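Reporting success rates for a wrist-camera grasping policy

Irfan Yeoh
Our group is preparing a report on a block-grasping policy trained from wrist-camera views with illuminated finger pads. In 404 trials the policy closed on the block and lifted it 319 times. A reviewer has asked whether trials that begin with the block nearer one finger should be reported separately. Is there an accepted practice?

Brândușa Toma
Separate reporting is advisable. Sort the trials by the starting offset between the block and the midpoint of the open fingers, and give the success rate for each group. The offset should be measured before the fingers begin to close.

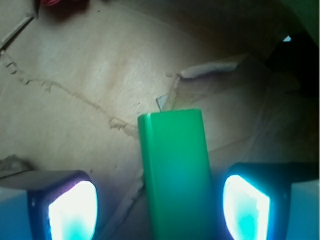
The groups must be fixed before the results are examined. At Brindside we required at least 20 trials per group and merged any group that fell short. Light from the pads also changes the apparent color of a block at close range, so pad brightness should be held constant and stated in the methods section.

Darius Pîrvu
We just gave the overall rate. It was accepted.

Bogdan Voicu
I concur with Ms. Toma. Please also publish the failed trials.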